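# フローラック(流動棚)のローラーレールの間隔と、箱が途中で止まる件について

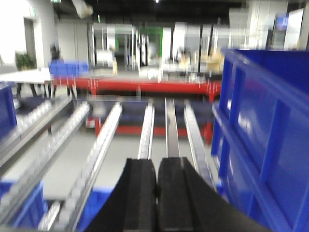
ローラーレールと青いコンテナ(奥側を見たところ)

投稿者:棚番まかせ
2020年8月27日

部品の小分け作業をしている倉庫で、棚まわりを担当しています。金属製のフローラックに青いプラスチックのコンテナを流して使っているのですが、箱が途中で止まることが多く、困っています。

ラックは1月に中古で入れたものです。フレームの横棒にVanthorpeというシールが残っていましたが、型番の部分は剥がれていて読めません。レールは前の持ち主が付けていたものをそのまま使っています。全部同じものではなく、明るい銀色のもの、濃いグレーで平たいもの、白いローラーの細いものが混ざっています。小さなローラーが並んだ、よくあるタイプだと思います。

コンテナはBilykの深型で、側面に四角いくぼみと縦のリブがあり、上の縁が厚くなっているものです。中身は金具や樹脂部品で、軽い箱と重い箱の差がかなりあります。

症状は次のとおりです。

- 重い箱はだいたい手前まで流れてくる
- 軽い箱は途中で止まり、後ろから次の箱を入れると押されて動く
- 箱が斜めになって、角が隣の箱に引っかかることがある
- 雨の日が続くと止まりやすい気がする(気のせいかもしれません)

傾斜は、付属していたブラケットの穴で決まる位置のままです。スマホの水準器で測ったら4度でした。これでは足りないのでしょうか。それとも、レールの本数や間隔のほうが問題なのでしょうか。

あと、レールの間に隙間が空いていて床まで見えるので、小さい部品を落とすと下の段や床まで行ってしまいます。板を敷いてもいいものかどうかも、ついでに教えてもらえると助かります。

予算はほとんどありません。できれば今ある部材で何とかしたいです。

---

投稿者:Kanini Biwott

以前、似たようなラックを使っている部署にいました。順番に確認していくのがよいと思うので、私がやっていた手順で書きます。

**1. まずローラーを手で回す**

箱を全部どけて、奥から手前まで指でローラーをなでてください。回らないローラーや、回るけれど重いローラーがあれば、そこに油性ペンで印を付けます。軽い箱が止まる場所がいつも同じなら、そこに固着したローラーがあることが多いです。中古品だと、荷札の糊やテープの切れ端、PPバンドのくずが軸に巻き付いていることがあります。私のところでは、1本のレールから8個も固着したローラーが出てきました。

掃除は、ピンセットでくずを取り、乾いた布で拭いて、エアで吹く程度です。潤滑油は差さないでください。最初はよく回りますが、埃を吸って前より悪くなります。雨の日に止まりやすいというのも、もともと汚れが付いているところに湿気が加わった結果かもしれません。

**2. レールの高さをそろえる**

種類の違うレールが混ざっているとのことなので、ここが一番あやしいと思います。レールの種類が違うと、同じ横棒に掛けてもローラーの頭の高さが違うことがあります。高いレールだけに箱の重さが乗り、低いレールは仕事をしていない状態になります。軽い箱は底がたわまないので、特に影響が出ます。

確認は、まっすぐな棒かアルミの角材をレールに直角に渡して、隙間を見るだけです。奥、中央、手前の3か所でやってください。低いレールがあれば、掛け金具の下に薄い板をかませて調整できますが、外れやすくなるので固定はしっかりお願いします。

できれば1つの列の中は同じ種類のレールでそろえてください。混ぜるなら列ごとに分けます。新しく買わなくても、入れ替えるだけでかなり変わることがあります。

**3. 間隔を箱の底に合わせる**

Bilykの深型は、底の外周にぐるりと枠があって、内側は少し上がっていたと思います(手元にないので、裏返して確認してください)。この形だと、レールは枠のすぐ内側ではなく、枠が乗る位置に来ないといけません。左右の枠を1本ずつで受けるのが基本で、幅の広い箱なら真ん中にもう1本足します。

真ん中のレールが高すぎると、箱がそこを支点にして左右に振れ、斜めになります。角が隣に引っかかるのは、たぶんこれです。

箱と箱の横の隙間は、私のところでは30ミリ取っていました。上の縁が張り出している箱なので、底の幅ではなく縁の幅で考えてください。底で測って詰めると、上のほうで縁どうしが当たります。

**4. 最後に傾斜**

傾斜を触るのは最後です。先に傾斜をきつくすると、今度は重い箱が勢いよく落ちてきて、手前のストッパーや、取り出そうとしている人の指に当たります。4度という数字自体は、レールがまともなら極端に浅いとは思いません。1から3までやって、それでも軽い箱が止まるときだけ、穴を1つ分だけ動かしてみてください。動かしたら、必ず一番重い箱で試します。

傾斜を変えるときは、箱を全部降ろしてからにしてください。載せたまま奥側の横棒を緩めるのは危険です。

---

投稿者:通りすがりの検品係

うちは軽い箱だけ別の列にして、そこだけ傾斜を強くしました。重いのと混ぜるのをやめたら、それで終わりました。レールは特に触っていません。

ローラーはシリコンスプレーを吹くと一発ですよ。

---

投稿者:Kanini Biwott

軽い箱の列を分けるのは、場所に余裕があれば良い方法だと思います。間違えて重い箱を入れないよう、投入側に表示は必要です。

シリコンスプレーはおすすめしません。箱の底に付いて、積み重ねたときに滑ります。床に垂れても危ないです。

---

投稿者:ふくろ詰め三年目

板を敷く話にまだ返事がないようなので書きます。

レールの上に板を敷くのは、ローラーの意味がなくなるのでだめです。敷くならレールの下です。うちではプラダンを棚の幅に切って、レールの下側の横棒に結束バンドで留めました。落ちた部品はプラダンの上を滑って手前に集まるので、拾うのも楽になりました。手前の端を少し折り上げておくと、そこで止まります。

注意点は2つあります。

- 下の段の箱の上の縁に当たらない高さかどうか、先に確認する。深い箱だと意外に余裕がありません。
- スプリンクラーのある建物なら、棚の間をふさいでいいか、先に設備の担当に聞く。うちは全面はだめと言われて、手前の半分だけにしました。

金網の受け皿も売っています。Fedomelのカタログに載っていたのは139ページだったと思いますが、版が違うとずれるかもしれません。値段はプラダンとは比べものにならないです。

それと、そもそも部品が落ちるのは、ラックの上で箱に手を突っ込んで取っているからではないですか。うちは箱を一度手前の作業台に引き出してから取るように変えて、落とす数が減りました。重い箱だと面倒なので、全員が守っているわけではありませんが。

---

投稿者:棚番まかせ

皆さんありがとうございます。質問した者です。

とりあえず、一番よく止まる列だけ箱を降ろして見てみました。固着しているローラーがいくつかあり、透明テープの切れ端が巻いていました。取ったら普通に回ります。

角材を渡してみたところ、濃いグレーの平たいレールだけ低いことも分かりました。隣の銀色のレールとの差は、爪が入るくらいです。この列は銀色だけにそろえて、グレーのものは別の列にまとめるつもりです。本数が足りるかどうかは、他の列をばらしてみないと分かりません。

箱の底も裏返して確認しました。Kaniniさんの書いているとおり、外周に枠がありました。今のレールは片側が枠から内側に外れた位置にあります。

傾斜はまだ触っていません。スプレーはやめておきます。軽い箱を別の列にする案は、列が空いたら考えます。

プラダンは設備の担当に確認中です。あと、Makineの受け皿を使ったことがある方がいたら、ラックの横棒に引っ掛けられる形かどうか教えてください。カタログの図だと、フックの向きがよく分かりませんでした。

---

投稿者:ふくろ詰め三年目

Makineのは使ったことがないです。横棒が丸パイプか角パイプかで合うフックが違うはずなので、問い合わせるならパイプの形と外径を測ってからのほうが早いと思います。

レールを入れ替えるときは、外す前に横棒へマスキングテープで元の位置を書いておくと、合わなかったときに戻せます。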